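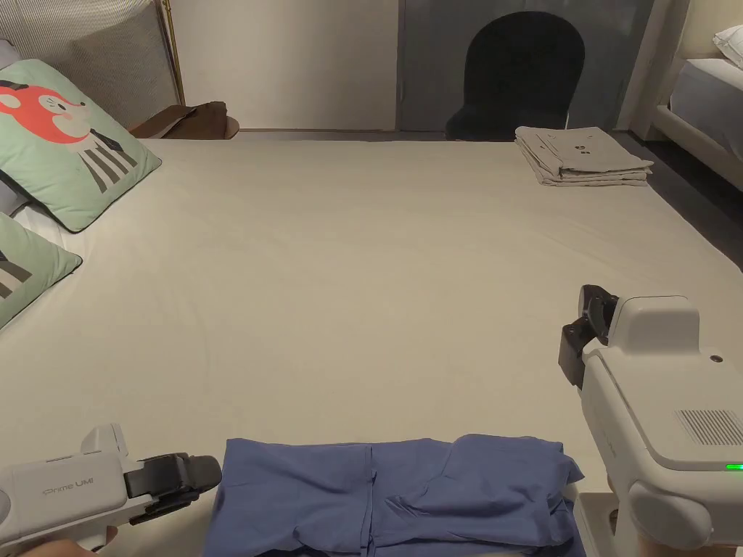
Photo: Skuvordale workshop log, head cam

October, folding rig, entry after the long gap

Back on cloth. Last stretch was all brackets and I am sick of brackets. Goal for this block: get enough two-hand folding demos to retrain Malleo (the home arm pair, for anyone new reading this) so it stops balling up shirts at the second fold.

Setup: two hand-helds, left and right, operator stands at the near edge of the bed. Blue garment, pale sheet. Good contrast, segmentation liked it right away. Left jaw holds the near side, right jaw does the lifting. Keep that the same for every take!! Last batch had people swapping hands halfway and the policy learned to dither.

Episode count on the drive before start: 3,378. A lot of those are old towel folds and I want them OUT of the shirt set. Moved 907 to the towel folder. Did not delete anything.

Trouble list so far

- time sync. Head cam and wrist streams drift apart over a long take. Chae script fixes it if you run it per take, not per folder. Ran it per folder first. Wasted a good hour.
- flap on the right side of the garment keeps springing back up after the fold. Pinch lower, closer to the sheet, then drag. Do not press down from above, fingertips skid.
- old jaw pads too slick on thin cotton. Printed new ones in Plastel soft, better grip but they shed crumbs on light sheets. Lint roller in the kit now.
- trigger spring on the spare is too stiff. Hand cramp after maybe ten takes. Swap for the lighter one, it's in the small drawer w/ the M3 stuff.

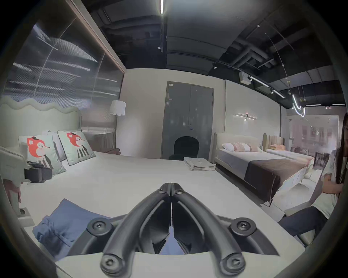

Wrist view, fingers nearly closed, blue cloth at lower left. Four mount screws in.

Mount notes. Torque all four the same, go corner to corner. I did them in a circle once and the plate sat crooked, tips met off center, and every grasp in that set is shifted a hair left. Had to throw out the calibration and redo. Paint pen mark on each head once its tight so you can check by eye.

Curved fingers vs the squared ones: curved get under a hem nicer, squared ones hold a flat edge better. Don't mix the data from the two without tagging it. Tag field is "tip", lower case, someone (me) typed Tip for a whole evening and the loader skipped them silently.

Wrist lens is wide so it picks up the whole room, lamps, ceiling lights, the other beds. Bright strips overhead blow out the exposure when the wrist tilts back. Locked exposure and it got a lot better. Dark door across the room is a handy reference for checking the lock hasn't let go.

Also the wide view means people end up in the take. Blur pass before anything leaves the shop drive. Not optional.

Training: first run on the cleaned set stopped at 700 steps, out of memory, my fault, batch size still set for the other machine. Second run going now. Loss looks sane but loss always looks sane.

Some 299 takes still unlabeled. Labels we're using: grasp, lift, fold, smooth, release. "smooth" is the messy one, start it when the jaw touches cloth again, not when the arm starts moveing.

To do
pads v3, less crumbly mix
longer strap for the left unit
try a shirt w/ buttons, placket is stiff and it pulls the fold line over
rename the takes w/ spaces in the filename, Chae chokes on them
ask about leaving one bed made up so we dont redo the sheet every time

Run at 4:40, still going. Will check tonight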